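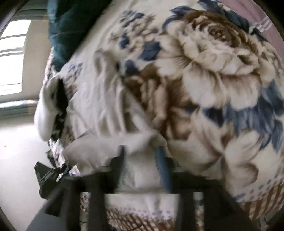

Figure 1. Floral blanket with a cream ground, and a cream cloth on top.

Washing Habits in Shared Student Housing
Daranee Jitpraphai and Chalerm Srisuk, 22/04/2019

Our question was how often students wash their bedding, and what puts them off doing it more. We left paper forms in the kitchens at Prenton and Skella halls and got 97 back. Sheets were washed every 14 days in the typical answer. Blankets did much worse, and many people wrote "once a term" or left the line blank.

The main complaint was the machines. Prenton has 2 dryers for the whole building and a thick blanket takes up a full drum. Cost came next. Several people at Skella said they take large items home in the holidays.

We did not ask about allergies, which our tutor Mr Patel pointed out afterwards. The form should also have kept blankets and duvets apart. We plan to hand out a corrected version in September, when the new students move in.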